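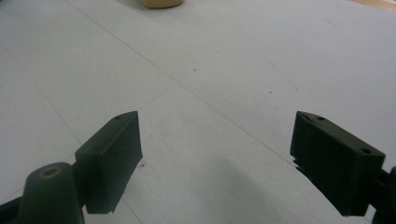 Page last updated: March

The Seam and the Rim

A paper cup starts as two flat pieces, a sidewall blank and a bottom disk. The sidewall is cut as a section of a ring. When its straight edges are brought together they form a cone with the tip missing, and the geometry of that cone decides most of what follows: how the cups stack, how they drop from a dispenser, how much board is wasted between blanks.

At the Pindley converting plant in Pirkthorpe, board arrives in rolls that have already been coated on one side. The coating keeps liquid away from the fibers and also acts as the glue. Heat softens it, pressure closes the joint, and the seam sets as it cools. Irja Harju, the process engineer on the forming floor, says most rejected cups can be traced to the seam.

"If the board comes in too dry, it cracks at the curl," Harju says. "If it comes in damp, the seam takes longer to heat and the operator sees leaks at the bottom corner first."

The bottom corner is the hard place. The sidewall overlaps itself at the seam, and the lower edge is then folded under the skirt of the disk. For a short distance the tool has to press through an extra layer. A small channel can form beside the overlap, and a hot drink will find it. Pindley holds samples filled with colored water for six hours and then checks the outside of the base for stain.
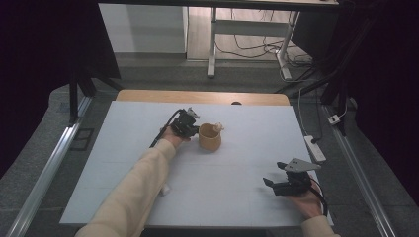
Taper is a compromise between storage and stability. A steep wall lets cups nest closely, but it narrows the footprint and raises the center of gravity when the cup is full. A wall that is nearly straight stands well and nests badly, and cups can wedge together in the sleeve. Most designs sit between the two. The tan paper cup on the white tabletop is only slightly tapered, a shape that keeps a good part of its width at the base. Designers then set the depth of the bottom recess so that nested cups stop against each other before the walls lock.

The rim does more work than its size suggests. Rolling the top edge outward into a bead stiffens the opening and gives a lid something to grip. On the Alla line, the newer of the two at Pindley, the curl is made in two passes with a light film of lubricant on the tool. Ulla Kiiskinen, who runs tooling, replaced the curling dies after a change of supplier to the Dimitrov mill. The new board was stiffer across the grain, and the old dies left a flat spot where the bead crossed the seam.

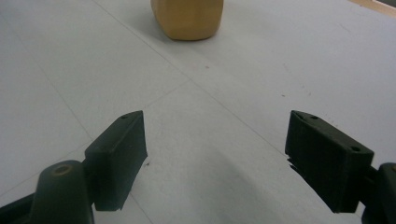
Sides that narrow toward the base, on a pale matte surface.

Grain direction remains a point of argument. Board bends more easily one way than the other, and laying out blanks for the least waste does not always give the best curl. Kiiskinen has trial layouts with the blanks rotated by up to 7 degrees. Scrap went up slightly and the flat spots became less common. The trial continues on the Alla line, with the older machine left on the original layout for comparison.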